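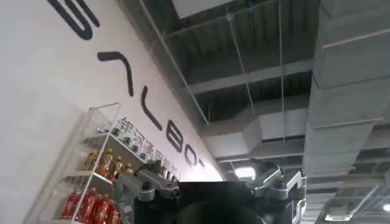 The price on the quote is the easy part

Zlata Kostiuk keeps her equipment budget in a spreadsheet with 82 rows. One of those rows is the robot. The rest are what it takes to get a robot through the door, standing on the right piece of floor and still working the year after.

Kostiuk plans capital spending for Vuvstead, a wholesaler that supplies small shops with drinks, toiletries and packaged snacks. Last October she was asked to put together a budget for automating one picking aisle. The request ran to a single line, and the number next to it had come from a brochure.

"It was the price of the machine," she says. "It had no shipping in it, no gripper and no one to switch the thing on."

Her first step was to leave the vendors alone and look at the stock. The aisle holds bottles, jars, pouches and small cartons, and each of those asks something different of a hand. Smooth bottles standing in a tight row leave little space for fingers on either side. Clear shelving can be hard on depth cameras. Small items piled together are harder again. She spent 9 working days going through the product list with the floor staff, marking what a two-finger gripper could reasonably be expected to hold and what would stay with people.

That list changed the budget more than any discount did. It showed that the aisle needed new shelf dividers, which came out of a different account, and that the pouches should be left out of the first phase altogether.

Only then did she ask for quotes. She wanted each vendor to break the price into the same parts: the robot, the gripper, spare fingers, software, installation, training and support after the first year. Two of them did. A third sent a total and an offer to talk.

The widest spread was in software. One bid treated it as part of the purchase. Another charged by the year, with a fee that started after a free period of 6 months. Over the life of the machine the cheaper robot came out as the more expensive one, and it took a finance colleague an afternoon to satisfy himself that the sum was right.

Grippers are the other line that tends to be too small. Pads wear, pivots loosen, and a finger that hits the edge of a shelf often enough will need to be replaced. Kostiuk budgets for a full spare on site from the first day. She also asks how long a replacement takes to arrive, and she wants the answer in the contract.

Then there is the building. Vuvstead needed a power outlet moved, better network coverage at the far end of the aisle and a strip of floor leveled. The lights had to be looked at too, as glare off shiny packaging was upsetting the cameras during a site test. None of this was costly taken one job at a time. Together it came to 10 percent of the project, and there had been no allowance for it in the original request.

Her advice on demonstrations is short. Go and see the machine, and bring your own products in a box. A showroom shelf is stocked with things the robot has handled many times. Ask for the dull task to be repeated until you have stopped paying attention, and write down how often someone steps in to help.

Staff time gets its own row as well. Two pickers were trained to clear faults and restock for the robot, and their hours away from normal work were charged to the project. Kostiuk says leaving those hours out makes the payback look better on paper and causes arguments later.

The first phase was approved at a higher figure than the one she had been handed, with a smaller scope. A second aisle is penciled in for next year - but only the row for shelf dividers has a number in it so far.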